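**Controller notes, 2026-01-13: contact gating in the grasp planner**

The main change this month is in the part of the stack that decides when a finger is allowed to press. It affects everyone running the tabletop tasks at Nundville, and it will reach the Turnport benches once their configuration files have been moved to the new layout.

Until now the planner treated contact as a single yes/no flag per hand. Any fingertip that crossed the force threshold set the flag, the approach phase ended, and the closing phase began. With rigid items such as mugs this is adequate. With soft items it is poor. A bread roll or a fleece surface gives way before the threshold is reached, so the flag arrives late and the hand has already pushed the item along the plate. Lowering the threshold brings the opposite fault: joint friction in the finger drives trips the flag in free air, and the hand closes on nothing.

The new version, merged into the Bošković branch, keeps a contact state for each digit. There are four states: free, near, touching and loaded. The move from free to near comes from perception alone, using the distance between the fingertip model and the nearest surface patch. The move from near to touching needs both a small rise in motor current and a drop in fingertip speed against the commanded speed. Loaded uses the old threshold, unchanged.

Closing now starts only when the thumb and at least one opposing digit are both in touching. If one digit reports touching and the thumb stays in near for more than 200 ms, the planner holds the finger where it is and moves the thumb. Previously it would have shifted the whole wrist, and most of the unwanted sliding came from that.

**Perception side**

Segmentation still runs on the head camera. The wrist views are used for refinement once the hand is close, when the palm and fingers hide much of the item from above. Two points need care.

First, the wrist view may see the table the other way up from the head view. The item tracker works in the table frame and does not mind, but the old mug-handle detector had an assumption about image orientation buried in it. It has been removed. If you have a local copy of that detector, delete it.

Second, exposure. The white tabletops are glossy, and the overhead lights produce reflections which the depth filter used to accept as holes. The filter now rejects a candidate hole if its mean brightness is above the limit set in `table.yaml`. Real holes in the table are dark and pass the check. Strong glare next to a real hole can still join the two into one region, in which case the planner will keep further away from the edge than it has to. This is safe but wastes reach. A fix is planned for August.

Motion blur near the edge of the wrist view remains a problem. The tracker will hold an item's last good pose for 12 frames before dropping it. That figure was chosen by hand and can be altered per task.

**Tooling**

Flemumik, the replay viewer, now draws the per-digit states as a coloured strip under the joint plots. Click on a transition to jump to the matching head and wrist images. The strip is rebuilt from the log on load, so old logs work provided they contain motor current. Logs recorded with the current channel switched off will show free and near only.

The log writer has been given a fixed buffer of 2000 messages per topic. When it fills, the oldest messages are dropped and a warning is written with the topic name. Please do not silence this warning. A missing stretch of current data looks exactly like a finger that never touched anything, and issue 815 was open for a long time for that reason.

The command-line exporter takes a new option, `--digits`, which writes one column per digit in place of the combined flag. The combined flag is still written by default so that existing scripts go on working. It is now defined as true if any digit is in touching or loaded. That is slightly earlier than before, and scripts that measure time to contact will give lower numbers for the same log.

**Moving your configuration**

- Rename `contact_threshold` to `loaded_threshold`. The value can stay as it is.
- Add `touch_current_rise` and `touch_speed_ratio`. Defaults are in the sample file.
- Remove `wrist_recover`. It is ignored, and the loader will complain about it.
- Run the free-air check with the hand clear of the table. No digit should leave free. If one does, raise `touch_current_rise` for that digit only.

**Known faults**

Left and right hands share one parameter block. A hand with worn drives will need looser values, and at present these loosen both. Splitting the block is next on the list.

Items with deep surface texture, fleece in particular, give noisy surface patches, and the near state may flicker. The flicker does no harm to the motion but makes the Flemumik strip hard to read. Smoothing is applied in the viewer only; the controller uses the raw value.

Bench work on soft items, with the plate as the target region: 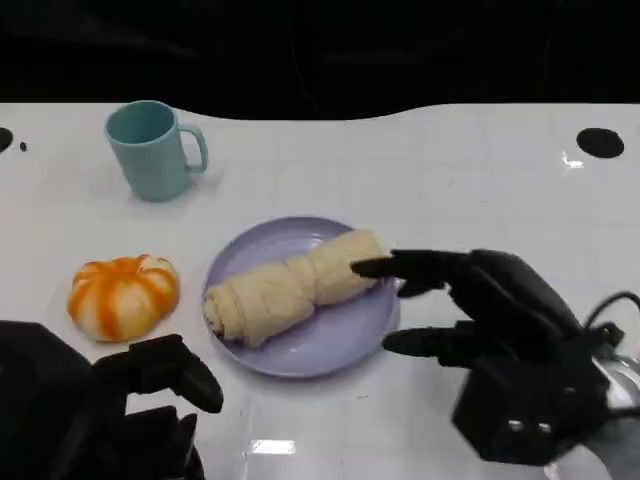
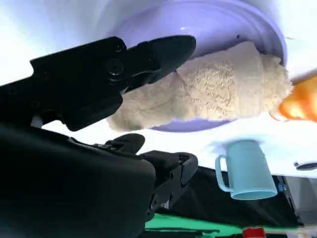
*Fingertip contact with a soft item on the lavender plate: head view (first), wrist view (second).*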